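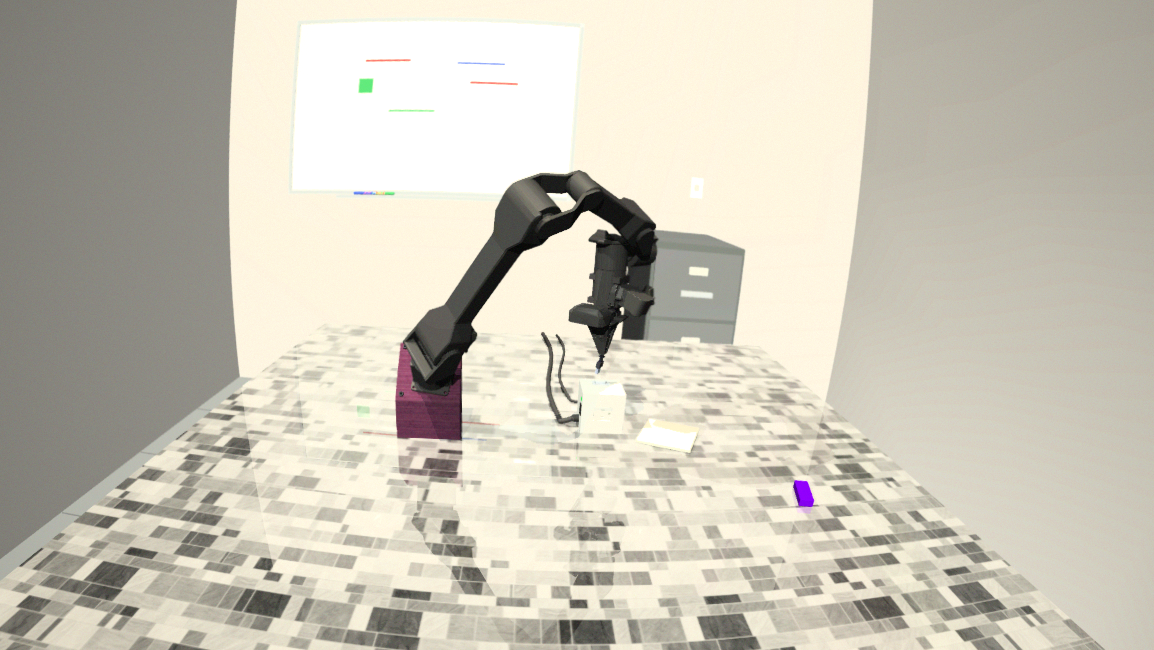

Haris Dhanial不同意。他认为一份规范只要超过四页，车间里就没有人会从头读到尾，写得再好也等于给文件柜添了点分量。这话他在Skokeck的征求意见会上讲过，后来又用邮件讲了一遍，抄送了所有能抄送的人。

Marisol Ventura把那封邮件打印了出来，夹在自己那份规范的扉页里。规范一共六十多页，是她带着三个人写的，题目叫《桌面机械臂仿真验证与上机操作守则》，内部简称“守则”，私下里还有几个不太好听的简称，她都知道。

“他说得有道理，”她说，“所以我们加了一页摘要。然后有人来问我，摘要能不能再写个摘要。”

我们约在Skokeck二楼的茶水间见面，因为会议室被一场关于会议室使用办法的会占用了。Ventura给自己倒了一杯看上去已经放弃抵抗的咖啡，坐下来之前先把椅子往墙边挪了挪，让出过道。她做了十一年设备安全，之前在一家包装厂，再之前学的是声学。她对“安全文化”这个词评价不高，说这个词通常出现在出事之后的第二周。

守则管的事情说起来很小。一条机械臂，一张桌子，几样要抓、要推、要挪的小东西。程序先在仿真里跑，跑过了再上真机。守则规定的是“跑过了”三个字到底是什么意思。

“以前的意思是，有个人看了一眼屏幕，说行。”Ventura说，“我问过他，行是指什么行。他说就是看着行。我把这句话原样写进了第一稿的背景部分，后来被删了，说不够正式。”

现在的意思要复杂一些。同一个任务要在仿真里重复3,000次，每次的物体位置、朝向、光照和摩擦系数都按规定的范围随机变动。碰撞要记，差点碰撞也要记。末端离物体表面的距离小于设定值时，速度必须降到另一个设定值以下，不论程序觉得自己多有把握。

这最后一条吵得最厉害。反对的人说，仿真里又撞不坏东西，慢下来白白浪费时间。Ventura的回答是，习惯是在仿真里养成的。

“你在仿真里允许它冲下去，再指望它到了真桌子上忽然懂礼貌？”她说，“我对自己的孩子都没有这种信心。”

关于距离，守则写了整整三页。从上方垂直接近的动作单列一节，因为大家都觉得这种动作最简单，于是检查得也最马虎。工具尖端朝下，目标就在正下方，看起来再没有什么可以出错的了。Ventura翻到那一节给我看，页边有铅笔写的批注，字很小，其中一条是“高度以谁为准？”

高度以谁为准，这个问题花掉了他们整个十二月。做仿真的人以桌面为零点，做真机的人以底座安装面为零点，写夹爪驱动的那家供应商Gendetti以法兰为零点，而且说明书里有两处写法不一样。三方都认为自己的零点是天经地义的零点。

“我建议过抛硬币，”她说，“没人觉得好笑。最后定了桌面，理由是东西都放在桌面上。就这么一句话，会议纪要写了九页。”

Tiburcio Quintero是守则的另一位起草人，他半路走进茶水间找糖，被Ventura扣下来一起受访。他负责的是第五章，讲场景里的“无关物体”。

按他的说法，早先大家搭仿真场景，桌上只放要抓的那一样，干净得像样板间。程序在样板间里表现优异，一到真的桌上，旁边多个信封、多块积木、多根线，就开始犹豫，或者更糟，不犹豫。

“所以第五章要求至少放几样跟任务没关系的东西，”Quintero说，“颜色要有差别，厚薄也要有差别。薄的最麻烦，扁平的东西贴在桌上，有些算法干脆当它不存在。”

线缆另有一小节。守则要求场景中如果有线缆，就必须有碰撞体，不能只有一层好看的外皮。Quintero说这一条起初没有人反对，后来大家发现柔性线缆的碰撞计算会把仿真速度拖到让人想改行的地步，反对的人就多了起来。妥协方案是可以用几段刚性弧线代替，但要在记录里写清楚。

“写清楚的意思是，要让半年后的陌生人看得懂。”他补充道，“半年后的陌生人一般就是你自己。”

他还坚持桌面纹理也要变化。纯色桌面对视觉算法太客气，碎花纹的、反光的、拼块的，都得轮一遍。有位同事抱怨说那些花纹看久了头晕。Quintero告诉他，摄像头不会头晕，但会认错边缘，两件事的后果差不多。

我问反光有没有那么要紧。Ventura抢着答，说她见过一套系统很认真地去接近一个倒影，动作流畅，姿态优美，路径规划无可挑剔。

工作空间边界的画法，守则也管。边界必须在场景里显示出来，可以画得淡，不可以不画。这一条的由来很平常：有人把边界参数改大了两倍，因为屏幕上什么都看不见，过了好几个星期也没有人发现。现在边界要有线，改动边界要留名字。

“留名字这件事效果惊人，”Ventura说，“改动少了一大半。我们什么技术措施都没加，就加了一格签名栏。”

说到数字，她变得谨慎。试行期间，他们收到的记录表一共1,648份，其中569份因为缺项被退回。缺得最多的一栏是“仿真与真机差异说明”。许多人在这一栏写“无”。

“写‘无’的全部退回，”她说，“差异不可能是无。你可以写小，可以写不影响，可以写我没量。写我没量我都收，我还会谢谢他。”

Quintero说，有一份表在这一栏写了“仿真里的房间比较整洁”，他犹豫再三，给了通过。

守则并没有讨得所有人的欢心。Egan项目组的Rigoberto Zamudio在电话里跟我谈了二十分钟，前十分钟都在强调自己支持规范。后十分钟他讲了他们组为了满足随机化次数，怎样把一台工作站开了整整一夜，早上来一看，因为第一行配置写错了一个单位，所有的物体都飘在半空中，机械臂对着空气一次不落地完成了任务。

“成功率百分之百，”Zamudio说，“按守则的字面，我们是合格的。”

我把这件事转述给Ventura。她显然早就知道，连表情都没换，翻到附录二，指给我看新加的一行：正式运行之前，须有一人目视检查至少一个场景，并确认物体与桌面接触。

“你看，我们转了一大圈，”她说，“又请回来一个人，看一眼屏幕，说行。”

区别在于现在有一张单子告诉这个人要看什么。东西放在桌上没有，夹爪尖端朝向对不对，底座有没有陷进桌面里，边界线在不在，线缆有没有穿过别的物体。单子共两栏，左边是看什么，右边打勾。她反对在右边加第三种选项。有人提议加“基本符合”，她说基本符合的东西她在包装厂见得够多了。

Mélanie MacPherson负责把守则讲给新来的人听。她的培训原先是半天的幻灯片，现在改成两小时，前一个小时让大家自己去搭一个违规的场景，违得越隐蔽越好，后一个小时互相挑。她说这比念条文管用，唯一的副作用是有些人违规的水平提高得太快。

“有一组把夹爪的碰撞体缩小了一点点，”MacPherson说，“只缩一点点，外观完全没变，所有接近动作都变得特别从容。其他组找了四十分钟。我后来把那份文件锁起来了。”

她也替Dhanial说了几句公道话。在她看来，四页的上限没有什么科学依据，可他要求每一条都能在现场用一句话讲明白，这个要求是对的。她把守则里讲不成一句话的条款挑了出来，交给Ventura。Ventura收下了，改了大部分，剩下的标了星号。

星号条款里有一条是关于急停的。仿真环境里要不要有急停，双方到现在还没有谈拢。一派觉得荒唐，关掉窗口不就停了。另一派，也就是Ventura这一派，希望操作界面上有一个和真机位置一致、行为一致的急停，按下去之后的恢复流程也要一致，包括那几步很烦人的确认。

“烦人是设计的一部分，”她说，“我希望他们在不着急的时候先烦够。”

Flisto那边的仿真软件目前做不到恢复流程一致，对方回复说已列入计划。她问列在第几位，对方回复说计划不排位。

临走前我问起守则下一版什么时候出。Ventura说本来想压到五十页以内，结果Zamudio的飘浮事件、MacPherson那只缩小的夹爪，还有零点问题的补充说明，加起来又多了七页。Dhanial已经听说了。他的第二封邮件比第一封短，只有一行，问新版的摘要有没有人校对。

她请他来校对。他答应了，交回来的稿子上删掉了三分之一，还改对了一个单位。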